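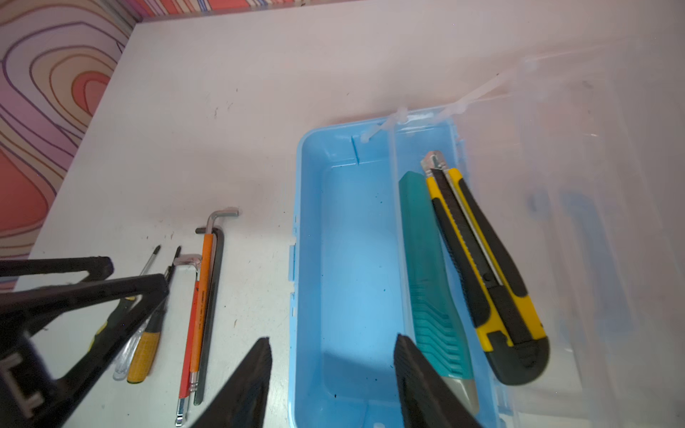

Solange Vachon objects to the retry logic. Her comment on the last entry was that a planner that reseeds until it finds a path is hiding a bad collision model, and that the success number from Simgate means nothing until the retries are logged separately. I agree with the second half. The first half I wanted to check before changing anything.

10 Aug 2026
Tool sorting, wrist camera branch

Split the planner log into first-attempt and retry. Reran the recorded set, 34 start states, tools on the white table, blue box with lid open. First attempt found a path in 23. The rest needed a reseed, and 3 of those failed after the retry limit. The old log gave all of this as one figure, so Solange is right that it was hiding something.

Looked at the 3 failures in the viewer. Same cause in all of them: the clear lid. It lies flat on the table beside the tray, and the depth points on it are a mess. Part of the lid comes through at table height, part is missing, and the voxel filter closes the gap with a block that sits above the right-hand compartment. The goal pose for a knife in that compartment is then in collision and no amount of reseeding will help. Reseeding should not be run at all when the goal is invalid. Added a goal check ahead of the search. It returns GOAL_IN_COLLISION and the name of the offending object.

Segmentation notes. The hex keys are the weak class. The long black one and the orange-and-red one lie close together and the mask merges them whenever our own finger is in view nearby. Self-mask was using the finger outline from the March calibration. Reprojected with the current calibration and the outline moved 2 pixels. Dilated the self-mask to cover it. Merging is less frequent now, not gone. The short silver key lies close to the screwdriver tips and sometimes gets the screwdriver label. Left as is.

The clear screwdriver handle has the same depth trouble as the lid, but the shaft is metal and gives enough points to fit an axis. Grasp candidates on that tool are now taken from the shaft fit only.

Knives: two in the right compartment, side by side. The yellow-and-black one rests partly over the lid at its end cap, so any lid model has to allow contact there. I tried the lid as a fixed box attached to the tray pose, 3 mm thick, in the Kirport scene file. Goal check passes on all three of the bad states. It also puts the yellow knife in permanent contact with the lid, which the checker reports on every cycle. Added the pair to the allowed collision list. This is a patch – it will be wrong as soon as someone closes the box.

Specks on the table and on the floor of the box: a few come through as tiny clusters in the color mask. Raised the minimum cluster area. No change to tool detections.

Not done:
Rerun the full set with the goal check and the lid model together. I have only run the failed states so far.
Send Solange the split log, with the reseed count per state.
Ask Sandhu whether the Drilico driver can report the depth confidence channel. If it can, drop low-confidence points before the voxel filter and remove the lid hack.
Put the retry limit in the config. It is still a constant in the planner wrapper.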